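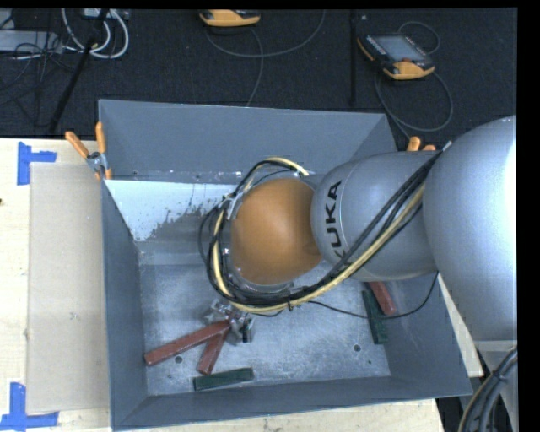 The bin on my table, with the red and green blocks still in it

Topic: Worn metal floor in a sorting bin, strip it or leave it?

brindlemoth wrote:
Hi all, longtime reader and not much of a poster, so forgive me if this rambles. I picked up this bin in August from a closing-down sale out in Naltport, 18 dollars, and I've grown very fond of it. It's a good size, open on top, and I want to use it for sorting my wooden blocks and offcuts (I make toy sets for the grandkids and, well, for anybody who stands still long enough). The trouble is the floor. It's metal, and it's scuffed and scratched all over, with cloudy whitish marks I can't make up my mind about. Then there's that bright white patch in the upper left corner with the ragged bottom edge, right next to the darker gray. My husband thinks it's old paint. I have wondered about some kind of residue.

Also, it has three round holes in the floor. One is under the long red block, and the other two are down toward the right, one of them tiny. Plug them or leave them? I'd love to hear what you would do, and no answer is too long for me!

OldPostOak wrote:
What a nice find. I'd leave the scratches alone, myself. I had a Pusar tray for years that looked far worse, and it never hurt a block. Wipe it down with warm water and dish soap, dry it well, lay a piece of felt in the bottom and get on with your sorting. I like a thing that looks used.

Nanami Chiba wrote:
I'm going to disagree with my friend OldPostOak, with love. Felt is lovely until the sawdust gets into it, and then you're shaking it out over the porch every Friday like I was. If it were mine I'd sand that floor lightly, 100 grit on the stubborn spots and then something finer, and give it a coat of the Wurico enamel. Test the white patch first, though. If it's old paint you don't know what's in it, especially with grandkids around, so please get one of those lead swabs from the hardware store before you sand anything.

brindlemoth wrote:
Oh, I hadn't thought of lead at all. Swabs are on the list now, thank you Nanami!

tincup_harlan wrote:
Sanding is a lot of work for a block bin. And 100 is too coarse to start with, you'll put in deeper scratches than the ones you're trying to get rid of. I do agree on the swab.

As for the holes, leave the big ones open. Dust has to go somewhere. The tiny one I'd cover with tape from underneath if you keep small pegs in there, and otherwise I wouldn't give it a thought.

Nanami Chiba wrote:
I did say stubborn spots, Harlan. But fine, start at whatever you like and go slowly.

paperwren wrote:
Has anyone tried a cork liner? I cut one for my Uchida drawer out of a roll I had left over from a bulletin board, and it took me about 60 minutes, most of it spent looking for the good scissors. It lifts out in one piece, so you can dump the dust, and it's so much quieter when the blocks go in (my dog used to leave the room).

OldPostOak wrote:
Cork is a fine idea. I withdraw the felt.

brindlemoth wrote:
You are all so kind. I'm going to swab the white patch tomorrow morning, and if it comes up clean I'll wash the whole thing and try cork. Paperwren, how thick was your roll?

paperwren wrote:
A quarter inch. Cut it a hair big and trim it down as you go.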